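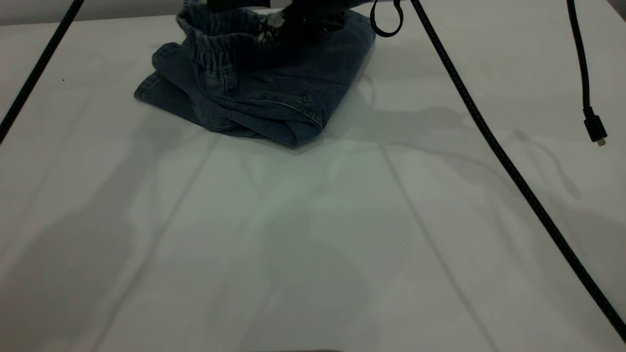
Tuulikki asked after the first lecture why we should write down the birds we did not find. I promised to answer it in the notes, so we begin with that.

Field Ornithology, handout 2: Keeping a count at a wetland site
1 November 2022

1. Empty records
If you visit the Flanby pools and see no teal, write "teal 0". A blank space in the notebook can mean two things: the bird was absent, or you did not look for it. After one winter you will not remember which it was. Before you leave home, make a short list of the species you will always search for, and give each of them a number on every visit, also when the number is zero.

2. The route
Walk the same route in the same direction. At Flanby we use the eight stops which are marked on the course map. Stay the same time at each stop. If the path is flooded between two stops, do not invent a new path. Write "not visited" and continue from the next stop you can reach.
Wind, cloud and visibility are written at the first stop and again at the last one. In November the light goes quickly and the last stop often suffers from this.

3. Counting a flock
Small groups are counted bird by bird. For larger groups, count one part of the flock carefully, keep in mind how large this part looks, and lay it over the rest. Waders pack more tightly than ducks, therefore you need a new part for each kind.
Write the number you got. If you got 43, do not change it to 40. If you estimated 3,000 golden plover from a flying flock, write 3,000 and the letter E after it. Both are good records, but the reader must know which kind he has.

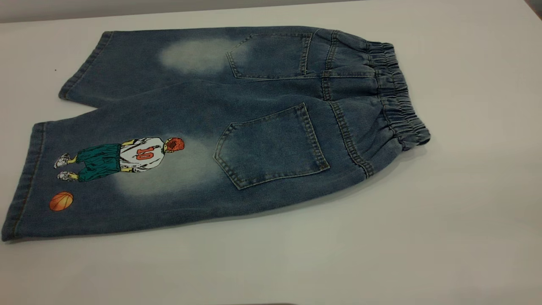

Helmi Harju objects that two observers at the same stop will then give two numbers, and she does not see which one should go in the table. My answer is that both go in the notebook, each with initials, and the table takes the number from the observer who was named as counter before the start. We do not take the mean. On the Vavcombe excursion one of us had 155 wigeon and the other had fewer, and the difference came from a group behind the reeds. A mean would have hidden this.

4. Birds which move
A marsh harrier can put up all ducks at stop 3, and you meet them again at stop 5. Note the time and direction of each large flight. When you think the birds are the same, put the second number in brackets and leave it out of the sum.

5. For next time
Read Pitkänen, the chapter on roost counts. Bring your notebook with one full visit, pencil only.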